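Loltell Household Waste Prevention Program
Progress report to the fund, second period
Grant line: Bread and bakery waste in small households

Status summary

Work is on schedule in 5 of the 6 work packages. Work package 4 (retail trial with Risix) is behind by one month because the store layout changed in August. Spending is within budget in all lines except laboratory consumables. No change to the end date is requested.

1. Household diaries

The diary study covers 80 households in the Mahasneh district. Each household weighed and recorded all bread, rolls and baked goods thrown away over two recording periods. Return of completed diaries was good in the first period and weaker in the second, when a number of households were traveling. Entries with no weight but a written description were kept and coded separately. They are not included in the weight totals.

The main reason given for discarding bread was dryness. Mold came second. Over-baking and burning at home came third, and this category was larger than expected at the proposal stage. It is made up mostly of part-baked products finished in a home oven. Households that own a small countertop oven reported it more often than households with a full-size oven, but oven type was self-reported and the difference has not been tested.

The coding manual was revised once during the period. The category "spoiled" was split into "dry," "moldy" and "overdone," and all first-period diaries were recoded. Agreement between coders improved after the split. The remaining disagreements concern items that were both dry and overdone.

2. Storage tests

Storage tests compared four ways of keeping a cut loaf: paper bag, plastic bag, closed bread box, and freezer with slices taken out as needed. Loaves came from the same bakery and the same morning delivery. Crumb firmness was measured once a day, at 8 a.m., until the loaf was judged unfit by the panel.

The paper bag gave the best crust and the shortest useful life. The plastic bag kept the crumb soft but produced visible mold earliest. The bread box fell between the two. Frozen slices remained acceptable to the end of the test. Results for rye loaves are incomplete – one set was lost when the cabinet controller failed overnight – and the rye series will be repeated in the next period.

The cabinet controller has been replaced under warranty. A second temperature logger, independent of the controller, is now placed on the middle shelf.

3. Retail trial

Risix agreed to sell half loaves next to full loaves in the bakery section of its Mahasneh store. The trial was planned for up to 6 weeks. The bakery section was moved during the first week of trading, which made the sales figures before and after the move impossible to compare. The trial has been restarted with a new baseline, and the first counts from the restarted trial will be in the next report.

Price labels for the half loaves were reprinted to show price per pound. The first version showed price per piece only, and customers told store staff that they could not compare the two sizes.

4. Guidance material (Teva leaflet)

The leaflet, working title Teva, has been drafted and read by a small group of diary households. Readers asked for shorter sections and for the freezing advice to come first. Both changes have been made. The section on uses for dry bread (crumbs, croutons, bread soup) was kept at its original length. A section on composting was removed because the district collection service already supplies its own text. 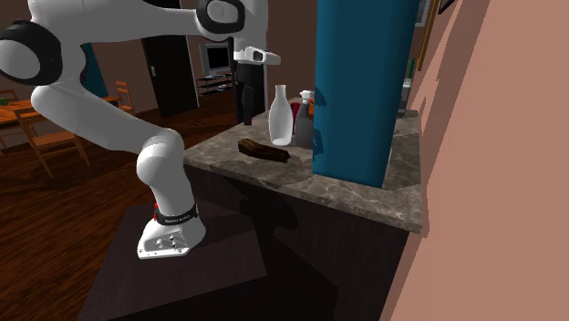
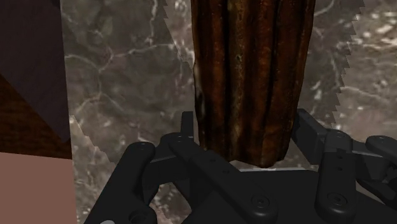

Leaflet wording on overdone bread is still open. The draft told readers to discard any loaf with a dark crust, and the reading group considered this too strict. Crust color is a poor guide when it varies over one piece: the ribbed brown item in the second picture runs from tan patches through rust to near-black, and a single instruction such as "throw away if dark" would condemn all of it. The revised draft advises cutting away the blackened parts and using the remainder, with a note that the inside should be checked before a decision is made. This text will go to the food safety adviser before layout begins.

5. Budget

Laboratory consumables are over the planned amount as a result of the repeated rye series. The overrun can be covered from the travel line, where spending is low. Approval for this transfer is requested with this report. Staff costs are as planned. Printing costs for the leaflet have not yet been incurred.

6. Next period

Planned work: completion of the rye series; sales counts from the restarted Risix trial; analysis of diary data by household size; final text and layout of the Teva leaflet. The draft data tables will be sent to the fund separately, in the same format as last time.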